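Speaker notes: Starting a repair evening in a small town
Jae-hoon Cheon
3 January 2023
12 shares | 3 comments

Opening. Thank the Salledance for the room. Say who I am and that I have helped run the Trorkbridge mending evening since it began. The talk is on clothes and household textiles only. Electrical repairs need different insurance and I am not the person to ask.

Start with the coat story. A man came in with a torn lining and had already bought a replacement coat. The repair took one evening and he did most of the sewing himself. Pause here and ask who in the room has thrown out something with a broken zip.

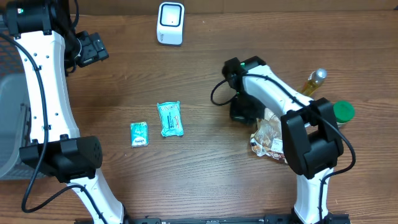
What should a new group mend first?

Start with buttons, hems and small holes in knitwear. Most people can learn these in one sitting, and they go home with something they can wear. Leave zips until your helpers have done a few of their own.

Next section is money. Our first year cost very little: thread, needles, two pairs of decent scissors and the room hire. We ask for a donation and do not chase it. Mention the bulk thread from Czarnecka, and that 100 reels was far too many for a group our size. We still have most of the brown. 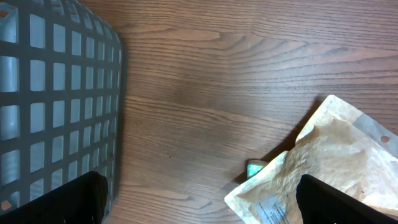
Sorting is where our evenings used to go wrong. People arrived together, put everything down in one heap, and we spent the first half hour finding out what belonged to whom. Now each item gets a paper tag at the door with a name and the fault written on it. Tagged items wait in a basket with open lattice sides, like the dark grey plastic one in this slide, and the table is kept for work in progress. If an item has no tag, it goes back to the door.

Slow down for the part on saying no. Some things cannot be mended in an evening - worn-out elastic through a whole garment, or cloth so thin that it tears beside the stitch. Tell the owner early and plainly. At Kinau they keep a list by the door of what they will not take, and we copied the idea in December.
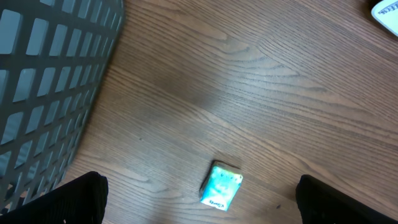
Table top, with the grain showing.

Lighting comes up in every question session. Ceiling lights are not enough for dark cloth. Ask people to bring a desk lamp, and tape the leads down.

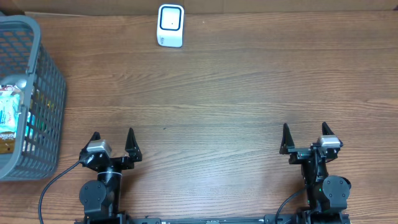

Small white device on the table, basket to the left.

Close with the date of the next evening and the sign-up sheet. Take questions for 12 minutes at most, then help stack the chairs.

Contact Jae-hoon Cheon | © Trorkbridge Mending Evening | Back to top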